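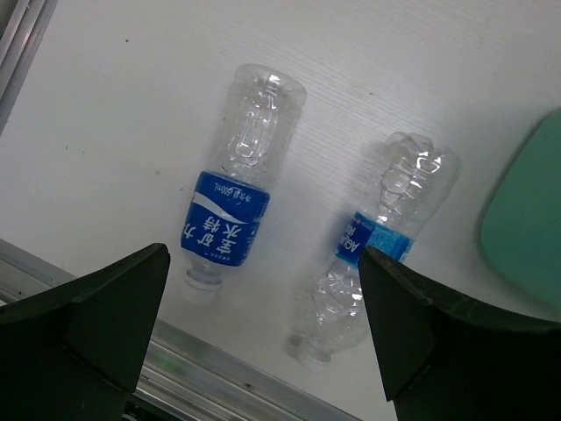
空饮料瓶的桌面整理与回收前处理
课程实践项目报告

一、选题缘由

我们组的课程实践题目是“身边的一件小事”，要求从日常生活里找一个可以观察、可以改进的环节，做一个学期的记录，最后交一份报告。讨论了两次以后，我们把题目定在空饮料瓶上。

学院三楼的公共自习室有一排白色长桌，从早上八点开到晚上十点半。同学们带饮料进来，喝完以后瓶子常常就留在桌上。值日的同学收瓶子时，遇到的情况不一样：有的瓶子里还剩一口，有的盖子不见了，有的已经捏扁，有的完全没有变形。这些瓶子最后都进同一个袋子，袋子满得很快，一个晚上要换好几次。

我们想弄清楚三个问题。第一，瓶子在回收之前应该处理到什么程度，标签、瓶盖要不要分开。第二，压扁的瓶子和没有压扁的瓶子，装袋时差别有多大。第三，怎样让同学愿意在离开座位以前多花一点时间把瓶子处理好。

二、项目范围

项目只涉及透明塑料饮料瓶，以500mL规格为主。易拉罐、纸盒、玻璃瓶和带奶渍的瓶子不在范围内。奶茶杯本来想一起做，后来发现杯盖、封口膜和吸管的材料都不同，工作量太大，中期检查之后去掉了。

观察地点有两处：三楼自习室和一楼讨论室。讨论室的桌子小，人员流动快，瓶子数量少一些，我们主要把它当作对照。校外部分联系了回收站Osbridge，去过一次，了解他们收瓶子的要求。项目用的收集箱向校内工坊Sivcombe借了场地制作，板材是工坊的余料。记录表使用Drilileo的在线表格，手机可以直接填写。

三、空瓶的几种状态

开始记录之前，我们先把瓶子的状态分了类，不然每个人填的内容对不上。分类改过两版，最后用的是下面这一版。

A类：空瓶，瓶盖拧好，瓶身基本保持原形。
B类：空瓶，瓶盖拧好，瓶身已经变形，例如中间捏瘪。
C类：空瓶，没有瓶盖。
D类：瓶内有剩余液体，不论有没有瓶盖。
E类：瓶内有其他东西，例如纸巾、茶叶、吸管包装。

两个蓝标透明瓶放在一起比较，状态也可以差很多。像500mL的宝矿力水特，蓝色标签包着瓶身，标签以外的部分是透明的，瓶身上有竖向的压纹。瓶身挺直的归A类，中段捏瘪、表面起皱的归B类，两种都可以带着瓶盖平放在桌上。填表时只看瓶子当时的状态，不猜它是怎么变成这样的。

第一版分类里没有B类，捏过的瓶子都算在A类里面。试填几天以后发现不行，因为捏过的瓶子在装袋时占的位置明显不同，混在一起就没法比较，所以单独列出来。

还有一个容易弄错的地方。透明瓶子放在白色桌面上，瓶壁只显出浅灰色的轮廓，瓶底有一点剩水的时候很难看出来。我们规定判断D类必须把瓶子拿起来，对着窗户或者灯看一下，不能只站在桌边看。

四、标签和瓶盖

标签和瓶盖怎么处理，小组里意见不一致。有同学认为应该全部撕掉、分开放；也有同学认为要求太多就没有人愿意做。我们分别试了几种瓶子。

标签大致分两种。一种是套在瓶身上的收缩标签，有的有虚线撕口，顺着虚线可以一次撕下来；没有虚线的要用剪刀，徒手很难弄开。另一种是在一侧用胶粘住的环绕标签，找到接缝以后可以揭开，但是会在瓶身上留下一条胶痕。后一种如果瓶子已经捏瘪，接缝处皱起来，反而更难揭。

因此顺序很重要：要撕标签，应该在压瓶子之前撕。我们最初做的提示牌写的是“压扁、撕标、拧盖”，用了两周才发现顺序是反的。新提示牌改为“倒空、撕标、压扁、拧盖”。

瓶盖的问题比较简单。Osbridge的工作人员告诉我们，他们那里瓶盖可以留在瓶子上，后面的工序会分开，单独丢的小瓶盖反而容易掉出来。另外，压扁以后把盖子拧上，瓶子不会回弹，装袋时能保持扁的状态。没有盖子的瓶子，压扁以后过一会儿会鼓起来一部分。

我们也问了标签。对方的回答是撕掉最好，不撕也收，但是瓶内有液体的不收，要先挑出来。根据这个答复，我们把“倒空”定为必须做的一步，把“撕标”定为建议做的一步。

五、压瓶方法的比较

压瓶子的方法有很多，我们试了三种。

第一种，用手捏中间。速度最快，很多人喝完以后顺手就会做。缺点是只有中段变窄，两头基本没有变化，瓶子的总长度不变，装进袋子以后互相架着，中间有很多空隙。

第二种，放平以后从瓶底往瓶口方向压。先把盖子拧松，瓶子平放在桌上，手掌从底部往前推，空气排出去以后把盖子拧紧。这种方法压出来的瓶子最扁，但是瓶底比较硬，力气小的同学压不动。剩余的水滴有时会从瓶口喷出来，在桌面上留下水迹，所以必须先倒空。

第三种，拧压。两只手分别握住瓶口一端和瓶底一端，向相反的方向拧，再往中间推。瓶子变短，体积也小。竖向压纹比较深的瓶子拧起来费力，薄一些的矿泉水瓶很容易。

每种方法我们都用同样的袋子装，装到袋口能够打结为止。结果是第二种和第三种都明显好于第一种，第一种又好于完全不压。第二种和第三种之间差别不大，与瓶子的形状有关。考虑到自习室要保持安静，第三种方法声音太大，旁边的同学有意见，提示牌上最后推荐的是第二种，并且请大家到门外的收集箱旁边去压，不要在座位上压。

六、收集箱的制作

收集箱放在自习室门外，一共做了两版。

第一版是一个普通的方箱，上面开一个大口。问题是什么东西都有人往里面扔，E类的瓶子和外卖袋都出现过，倒箱子的时候很麻烦。

第二版把开口改小，只够一个瓶子横着放进去，旁边加了一块斜面平台，高度到腰，方便压瓶子。平台下面放一个倒水用的小桶，桶上有漏网，茶叶和果粒会留在网上。小桶每天要清洗，夏天要早晚各一次，这一项写进了值日表。

制作过程中主要的困难是平台的稳固程度。压瓶子要用力，第一次装好以后平台会晃，后来在背面加了两根斜撑，箱底也垫了防滑垫。斜撑是工坊老师建议的。

箱子的外观由组里一位学过平面设计的同学负责，图标用的是Anghel图标库里的瓶子图形，改了颜色。文字尽量少，只留四个步骤。

七、记录情况

记录从三月开始，到六月结束，中间的假期和考试周停了一段时间。每天记录两次，一次是中午，一次是晚上关门之前。四个月里两处地点一共登记了3859个瓶子，其中大部分来自三楼自习室。

登记的时候遇到过几个问题，在这里说明。

一是重复登记。中午登记过的瓶子如果没有及时收走，晚上可能又登记一次。四月以后改成登记一个收走一个，这个问题基本解决。三月份的数据因此偏高，我们没有修正，分析时单独列出。

二是分类标准的掌握。轻微的凹痕算A类还是B类，不同的人判断不一样。后来约定：瓶子平放，从上面看轮廓有明显收窄的算B类，只是表面有小凹坑的算A类。约定之后又把组员集中起来，对着同一批瓶子各自分类，再核对结果，有分歧的当场讨论。

三是标签完整程度没有记录。表格设计的时候漏了这一项，五月才补上，所以关于撕标签的数据只有后半段。

八、结果

提示牌和第二版收集箱放好以后，留在桌上的瓶子减少了，收集箱里的瓶子增加了。B类的比例上升，D类的比例下降，C类变化不大。

没有瓶盖的瓶子为什么一直有，我们问了一些同学。有的说瓶盖掉在地上就不想再拧回去，有的说习惯把瓶盖和瓶子分开丢，因为以前学校是这样教的。后一种情况说明各地的要求不一样，提示牌只写“拧盖”两个字，不够清楚。

撕标签的同学不多，从五月和六月的记录看，大多数瓶子的标签都还在。有虚线撕口的标签撕掉的比例高一些。我们认为这主要取决于标签本身好不好撕，在提示牌上多写几句话作用有限。

处理一个瓶子需要的时间也测过。我们请10名同学每人按照四个步骤处理5个瓶子，不催促，允许看提示牌。撕标签这一步用的时间最长，去掉这一步以后，其余三步连起来很快，多数同学做到第三个瓶子时已经不用再看提示牌。

期末发了一份简短的问卷，收回90份。愿意“倒空”和“拧盖”的人最多，愿意“压扁”的次之，愿意“撕标”的最少，和登记到的情况一致。开放题里提得最多的意见是希望水桶放得离门远一点，因为天热以后有味道；其次是希望在楼梯口也放一个箱子。

九、存在的不足

观察地点只有两处，而且都在同一栋楼里，结果不一定适用于宿舍和食堂。食堂的瓶子往往有油污，宿舍的瓶子往往攒了很多天才丢，情况都不同。

比较装袋效果的时候没有称重，只看了袋子能装多少个。不同品牌的瓶子重量不一样，如果回收站按重量计算，我们的结果就不能直接换算成收入。

小组成员在场时，同学们会更认真地处理瓶子，这一点登记的时候能感觉出来。晚上关门前的那次登记受影响小一些，如果重新做，会以晚上的数据为主。

收集箱的平台高度是按组员的身高定的，有个子较高的同学反映弯腰不舒服，没有来得及改。

十、后续安排

收集箱暂时留在三楼，由自习室值日小组继续使用，钥匙放在值班台的抽屉里。水桶的清洗安排已经和值日表合并。提示牌准备把“拧盖”改成“盖子拧回瓶上”，同时把撕标签的一步用虚线框起来，表示可以不做。

楼梯口的箱子需要先确认消防通道的宽度，下学期开学后再向学院申请。记录表的空白模板和分类说明已经放在课程共享文件夹里，后面的小组如果要继续这个题目，可以直接使用，但是请先看第七部分关于分类标准的说明，再开始登记。

附：登记表填写项目
登记时间（中午／晚上）
地点（三楼自习室／一楼讨论室）
位置（桌面／收集箱）
状态（A／B／C／D／E）
标签（完整／部分撕除／全部撕除），五月起填写
备注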